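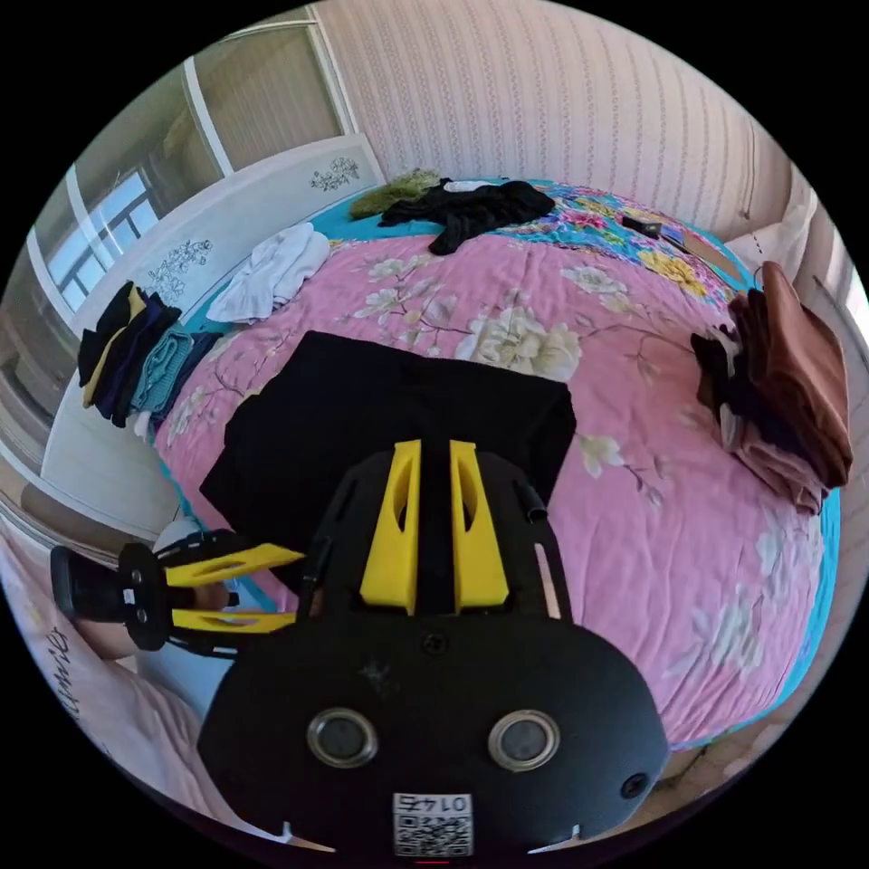
A black garment laid flat on a floral quilt.

Dark cottons: revised wash guidance

Plodaden has updated its care sheet for black and navy cotton. Most fading in the first year comes from abrasion in the drum, with detergent a smaller factor. Turn items inside out, close zippers and fill the drum no more than two-thirds. Use the cold cycle and a liquid detergent without optical brighteners – these leave a gray cast on dark cloth.

Blandine Lemaire ran 19 cycles on 2 sets of T-shirts, one tumble-dried and one line-dried in shade. The tumble-dried set lost color at the seams first. Spin speed had little effect.

The sheet also covers wool blends. Members can pick up one of 200 printed copies at the Kititgate desk from March.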